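Neltis issues reporting rules for simulated two-arm handling trials

The Neltis working group on robot test practice has issued a short code for laboratories that publish results from simulated two-arm handling tasks. It takes effect in January and applies to any trial in which both arms share one work surface.

The code sets a minimum of 100 trials per task, each started from a logged random seed. Object positions must be varied between trials within stated limits, and those limits must appear in the report. A trial stopped by the operator counts as a failure unless the simulator itself has crashed.

Weighing tasks have a section to themselves. Laboratories must state how the simulated scale works out its reading, the mass assigned to each object and the time allowed for the reading to settle. The success test has to be written down before the first trial is run. Contact between a gripper and the weighing platform is to be recorded separately from contact with the item on it.

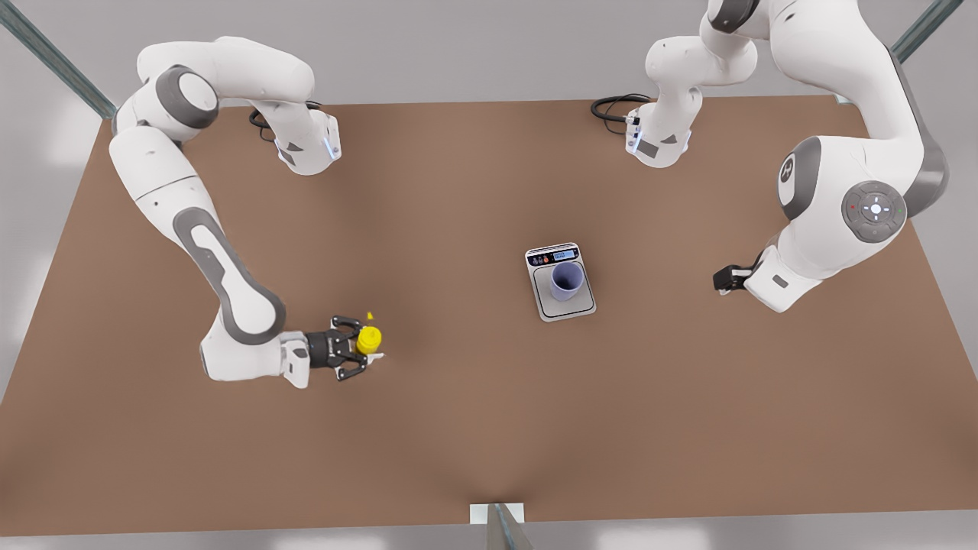 Idle arms are also covered. An arm with no part in the current step must hold a declared waiting pose, and any movement from that pose is logged. Earlier reports from member laboratories often left the second arm out of the collision record, which made results hard to compare.

The draft was tried out by two members, Eltetti and Vusard, over a total of 1575 trials. Their logs were then rerun at Dalen on different hardware using the same seeds, and 96 per cent of the outcomes matched. Most of the mismatches came from trials in which an object was released close to a surface, and the group has asked for the physics time step to be reported as a result.

"A success rate without the seed list can't be checked," said Doğukan Başaran, who edited the code. "We have kept the required fields to those a laboratory should already be storing."

Logs must be kept for 5 years. The code makes no claim about performance on physical robots, and reports that quote simulated and physical results must give them in separate tables. Comments on the annex covering liquids and squeezable containers remain open until March.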